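Imprimés fleuris sur coton noir : ça tient vraiment au lavage ?
Forum Textile et entretien > Impression, teinture, marquage
Page 1 sur 1

garance_b
Bonjour à tous,
Je vends quelques vêtements sur les marchés et je voudrais passer au noir imprimé fleurs. J'ai demandé un devis chez Nostum, qui m'annonce que leurs transferts « gardent leur éclat pendant toute la vie du vêtement ». La vie du vêtement, c'est combien ? Deux lavages ou deux cents ? Le commercial n'a pas su me répondre. Quelqu'un a-t-il du recul sur leurs produits ?

tonton_navette
Du recul, oui. De l'enthousiasme, moins. J'ai fait faire 25 pièces chez eux en mars, coton noir, motif couleur au milieu. Au bout de 5 lavages à 30, les roses tiraient sur le saumon et le noir autour avait viré au gris souris. Pour être juste, le gris souris c'est la teinture du tissu, ils n'y sont pour rien. Mais le saumon, si.

Maud du Quai
Tu lavais à l'envers ?

tonton_navette
À l'envers, essorage doux, pas de sèche-linge. Je ne suis pas né de la dernière pluie.

Higuchi
Je vais être le rabat-joie de service. « Transfert », ça ne veut rien dire. Il y a des films qu'on presse à chaud, il y a de l'encre posée directement sur la fibre avec un prétraitement, il y a la sérigraphie. Sur du noir, il faut de toute façon une sous-couche blanche si on veut des couleurs claires, et c'est souvent elle qui lâche la première. Quand un fabricant promet l'éclat éternel sans dire quel procédé il emploie, je referme le catalogue.

Et je me méfie tout autant des photos de présentation. Un vêtement neuf, posé à plat, le motif face à l'objectif, ça rend toujours bien. Ce que je veux voir, c'est le même après un été.

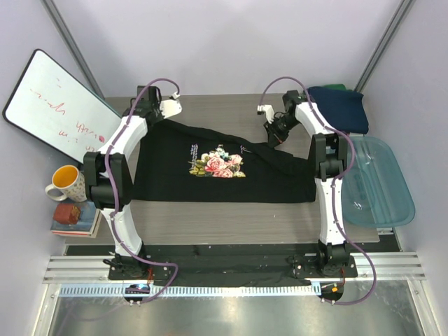

Ce qui m'intéresse, c'est le pli. Pliez le tissu en plein sur le motif, appuyez avec le pouce, laissez une nuit, dépliez. Si une ligne claire apparaît, vous savez à quoi vous en tenir. Aucun vendeur ne m'a jamais proposé de le faire devant moi. Demandez un échantillon, et payez-le s'il le faut.

Maud du Quai
Pas d'accord sur le test du pli. Un film un peu épais marque et se remet très bien d'un coup de fer, avec un papier cuisson dessus. J'ai des sacs qui ont passé deux hivers pliés dans un carton et je les ai vendus sans une réclamation.

Higuchi
Des sacs. Tu les laves souvent, tes sacs ?

Maud du Quai
Bon, non. Mais la question du pli reste entière, et ton test élimine des produits corrects.

garance_b
Merci, je vais demander l'échantillon. On m'a aussi parlé du vinaigre blanc au premier lavage pour « fixer » les couleurs. Ma mère ne jure que par ça.

tonton_navette
La mienne aussi. Elle tenait ça d'un manuel ménager de 1936, et ses torchons rouges ont déteint jusqu'au bout.

Higuchi
Le vinaigre ne fixe rien du tout sur du coton teint moderne. Il enlève un peu de calcaire et de lessive mal rincée, donc le noir paraît plus profond, et tout le monde crie au miracle. Sur un motif imprimé, je n'en attends rien de bon ni de mauvais.

yuzuki.m
Bonsoir, je lis le forum depuis longtemps sans écrire. Yuzuki Minami, je fais de la sérigraphie dans un petit atelier. Je nuancerais un point : une encre mal cuite part au lavage quel que soit le procédé, et une encre bien cuite tient quel que soit le discours du commercial. Demandez à quelle température et combien de temps ils cuisent. S'ils bafouillent, c'est mauvais signe.

garance_b
Ça, je le note. Et la lessive Ellov spéciale noir, c'est sérieux ou c'est du vent ?

Maud du Quai
Je l'utilise, j'en suis contente.

tonton_navette
Contente par rapport à quoi ? Tu as lavé le même vêtement avec et sans ?

Maud du Quai
Évidemment que non, j'ai une vie.

tonton_navette
Alors on n'en sait rien. Je ne dis pas qu'elle est mauvaise, je dis qu'on paie peut-être le flacon noir.

yuzuki.m
Prenez une lessive liquide sans azurants, dosée petit. Les marques, je n'ai pas d'avis.

Clulludside
Je remonte un peu le sujet : pour les fleurs, évitez surtout les dégradés pâles. Le rose soutenu vieillit à peu près dignement, le crème et le bleu clair beaucoup moins, on voit la sous-couche au travers dès que ça s'use.

Higuchi
Pour le crème je te suis. Pour le rose soutenu, voir plus haut le saumon de tonton_navette.

garance_b
Échantillon demandé ce matin. Ils veulent bien me l'envoyer, mais « sans engagement sur le rendu définitif ». Je reviens quand je l'aurai lavé 5 fois.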